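Nikow Paju Deployment Duffel

Sold by Flamdale Surplus

Every duffel on the market is called "military grade," and the phrase means very little. We stock the Paju because the zipper is decent and the straps are sewn twice where they meet the bag. Nikow also says it will outlast your enlistment. We have carried it since April, so we can't back that up.

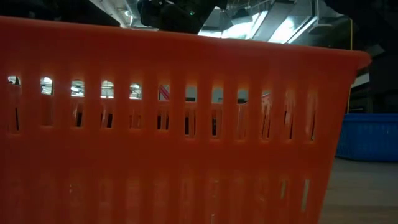

The maker lists it as water resistant. Take that to mean a short walk across the motor pool in light rain. If you expect worse, buy a liner and pack your dress uniform in it.
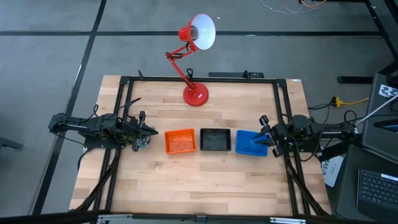 Pendo Nyanda on our counter packed one with a full cold weather issue and got it closed, though it took two tries. The side pocket is too small for a helmet, whatever the hang tag says.

Details
Main zipper: 2-way, lockable
Carry handles: 8 inches
Warranty: 12 months, seams only
Colors: tan, black

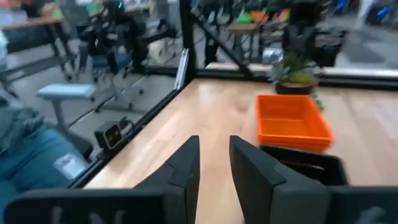
Is it better than the Arow?

The Arow costs $19 more and has wheels. Wheels are fine in an airport and a nuisance on gravel. In-ho Tak, our buyer, prefers it anyway.
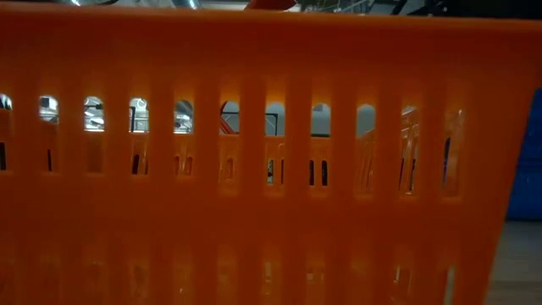 Think about where the bag will live between moves. On a shelf in the barracks, a duffel slumps and everything sinks to the bottom. For boots and PT gear you may be happier with an orange plastic basket that has a good solid rim, and it will cost you less than we charge. Save the Paju for travel.

Returns accepted unused, with tags.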